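3.2 Household income and local price levels

Differences in income between the four districts are wide, and they have changed little over the period studied. Median monthly income per household was highest in Bendwood, at 2,603, and lowest in Werora, at 1,279. All amounts are in the regional currency at constant prices. Curnemville and Khoo fall between the two, with Khoo closer to the lower end.

Part of the gap can be put down to the kind of work on offer. Bendwood has the regional hospital, the head offices of two insurers and most of the better paid public posts. In Werora the main employers are food packing plants and seasonal farms, and hours fall sharply between the end of harvest and March. Households there that reported a steady wage all year round were much closer to the regional median than those that did not.

Prices were recorded for a fixed basket of everyday goods, covering food, fuel, clothing, school supplies and small items for children. The same basket was used in every district. Where an item was not stocked, the nearest match in size and quality was taken. 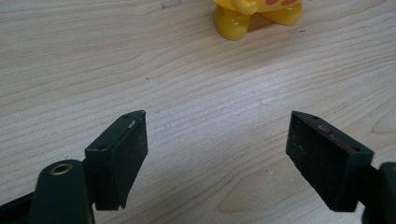
Figure 4. Yellow plastic toy on a wooden tabletop.

The basket cost less in Werora than in Bendwood, but the difference was small compared with the difference in income. Rent was the exception. A two-room flat in Bendwood cost on average 500 a month more than one in Werora, and this takes up a good part of what Bendwood households gain in pay. Once rent is removed, prices in the four districts lie close together, and in Khoo several food items were dearer than anywhere else - most likely the effect of having only one large shop.

Saving follows the same pattern as income. Households in Bendwood and Curnemville were able to put money aside in most months. In Werora the median household saved less than 100 a month, and many saved nothing in winter. Debt to family members was common there but is probably under-reported, as the survey form asked only for loans from banks and shops.

These figures leave out people who live in one district and work in another. Commuting from Khoo to Curnemville is heavy, and wages earned there are counted where the household lives. The effect on the district medians is discussed in section 3.4.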